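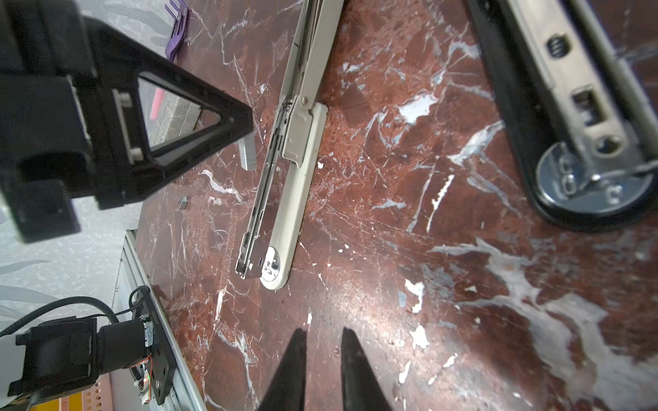

Drawer slide on the marble, cream bracket still attached.

Munden kitchen drawers – the small parts

Welcome to the January gallery! I've been putting the kitchen drawers at Munden back in order, and I've fallen for the hardware. You open a drawer for years and never look at what it runs on. Look at all those channels, tabs and slots along the steel, and the neat round rivet near the top of the bracket. Lovely stuff!

My favourite bit is the little chrome fitting at the rounded end, with its stamped markings. The red-brown marble shows it all off beautifully too – those pale bluish veins are a treat in the morning.

There are 5 drawers to do and I've finished three. The deep one by the cooker is next, and I can't wait to get at it. If you've got an old set of slides in the shed, do get them out and have a proper look.

Torquil Mackay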